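苏里多拉读书会十二月例会记录

时间：晚上七点开始，散会时已经过了十点
地点：普兰顿书店二楼，靠楼梯的那间
主持：老秦
记录：我（余兰）
到会：老秦、黛安娜·兰热尔（Daiane Rangel）、小褚、石老师、阿棉、老邝夫妇，后半段谷雨也赶到了
请假：宋姐，说孩子发烧

先说一句，上次的记录发出去以后，石老师指出我把他的一句话写反了。他说的是“译本删节不必一概反对”，我写成了“必须一概反对”，意思差得太远，在这里更正，也跟石老师道个歉。其余内容大家没有意见，上次记录就算通过了。

一、冬季书目

这一项原本打算二十分钟谈完，结果谈了快一个钟头，不过谈得很高兴，我觉得值得。

老秦先把大家报上来的书名念了一遍。争得最久的还是要不要读长篇。阿棉的意思是冬天夜长，正好啃一部厚的，哪怕读到开春也没关系；老邝说他年纪大了，厚书捧在手里胳膊酸，躺着看又怕砸着脸，大家都笑了。邝太太补充说家里的阅读架其实买过，就在阳台上放花盆呢。

石老师提议折中：选一部长篇，分三次读完，每次之间夹一个短篇，短篇由当月的主讲人自己定，不用再投票。小褚担心中间一断，人物名字就忘光了，尤其是那种一家子几代人都叫同一个名字的。黛安娜说她可以做一张人物关系表，手写的，复印了发给大家，她在老家的读书会里就一直做这件事，做惯了，画起来也开心。大家都说好，小褚也就不担心了。

最后定下来读《法希》，就是讲海边一家旅馆三代人的那一部。选它的理由很多，我记得住的是石老师说的，他说这本书每一章都像有人推门进来跟你坐一会儿。书店这边能订到平装本，老秦去和店里谈，看团购能不能便宜一点。已经有书的请在群里说一声，免得订多了。

二、旧书架整理与捐书

楼下那排旧书架占着过道已经很久了，书店的谭老板很客气，从来没有催过，可是我们自己也该有点分寸。小褚上个月和阿棉一起理过一遍，登记下来共有2,993册，其中不少是重复的，还有一批受潮发黄，书脊都松了。阿棉说理书的时候翻出好多旧书签、车票、一张写着菜谱的信纸，她都收在一个饼干盒里，哪位认得是自己的，下次可以来领。

处理办法谈下来是这样：品相好的重复本捐给普雷坎斯小学的图书角，他们的语文老师来信说想要儿童文学和游记；受潮的先请谷雨看一看，她会一点修书，能救的救，救不了的再说。石老师特别叮嘱，凡是扉页上有赠言的，不管品相如何，先单独放着，问过赠书人或者受赠人再处理。我很赞成这一条，我自己就在旧书摊上见过自己送出去的书，心里滋味不大好受。

捐书的装箱时间定在下次例会之前，有车的请帮忙。老邝愿意出车，但是说好了不搬上楼，他的腰不行。纸箱由阿棉去水果店问，要厚实一些的，每箱不要装得太满，上回有一箱底下开了口，书撒了一楼梯，大家应该都还记得。

三、账目

账目由邝太太报告。会费结余够付冬天的茶水和复印，暂时不用再收。小褚问能不能从里面拿一点买个新的热水壶，旧的那个烧开的时候叫得太响，主讲人每次都得停下来等它。全体同意，没有人替旧水壶说话。

四、朗读之夜

朗读之夜还是放在年后办，每人限时10分钟，可以读自己写的，也可以读别人的。去年超时的情况比较严重（我也超了，不敢说别人），今年请谷雨坐在第一排举牌子。座位最多能摆28个，所以请大家带朋友之前先报个名字，家里人也算在内。

谷雨问能不能有方言朗读，老秦说当然可以，他母亲留下来一首盐城话的童谣，他一直想找个机会念。黛安娜说她想用葡萄牙语读一首诗，再请石老师读中文译文，两个人一前一后，中间不加解释。石老师当场答应了，不过要求先给他两个星期琢磨译文，他说诗不能赶。

灯光的事情又提了一遍。二楼顶灯太白，照得人脸色都不好，去年朗读的人个个像刚交完考卷。阿棉家里有两盏落地灯可以借来，老邝负责带接线板。茶点照旧各带各的，甜咸搭配，不必贵重，邝太太的萝卜糕大家点名要。

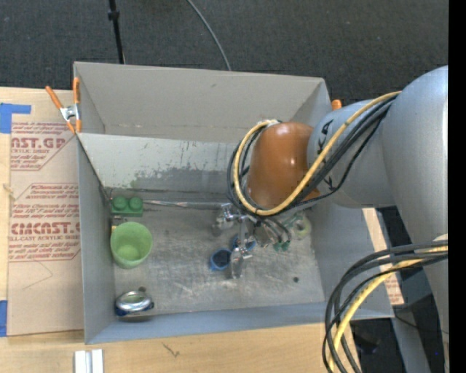 谷雨接着说，与其每个人都上去读，她更愿意留出半个钟头给来听的人，让他们从架上随手抽一本，翻到哪页读哪页，去年有位阿姨在后排坐了一晚上，散场时才小声问能不能也念一段，那时候灯都关了，她一直惦记着这件事。

大家听了都安静了一会儿。老秦说那位阿姨他也记得，穿一件枣红色的棉袄，后来来买过几次书。于是决定在正式节目之后加一段自由朗读，不报名，不限篇目，只请每位读短一些。小褚问要是没人上去怎么办，石老师说那他就上去，他有的是可以读的。

五、其他

邝太太提醒，散会以后请把椅子推回去，茶杯自己冲一下，上回有两只杯子是谭老板洗的，很不好意思。

阿棉想在群里开一个接龙，每天一句，写当天读到的好句子，注明书名和页码。愿意参加的直接接，不愿意的不必勉强，也请不要在接龙里聊别的，不然翻起来太累。

宋姐托我转告，她借走的那本游记还没有读完，想再留一阵子。老秦说留着吧，冬天读游记正好。

下次主讲人是黛安娜，讲《法希》的第一部分，短篇她回去再想。请大家至少读到旅馆换招牌那一章，那一章之后她会说到结尾的一些安排，不想提前知道的人可以早点去倒茶。

需要各位记着办的事：
老秦：和书店谈团购，问清到货时间
黛安娜：人物关系表
小褚：买热水壶，发票交邝太太
阿棉：纸箱、落地灯、群里的接龙
老邝：出车，接线板
谷雨：看受潮的书，做超时提醒的牌子
石老师：等黛安娜把诗发过去，准备译文
我：整理这份记录，再给普雷坎斯小学的老师回信

记录里有写错或者漏掉的，请直接告诉我，下次更正。

余兰 记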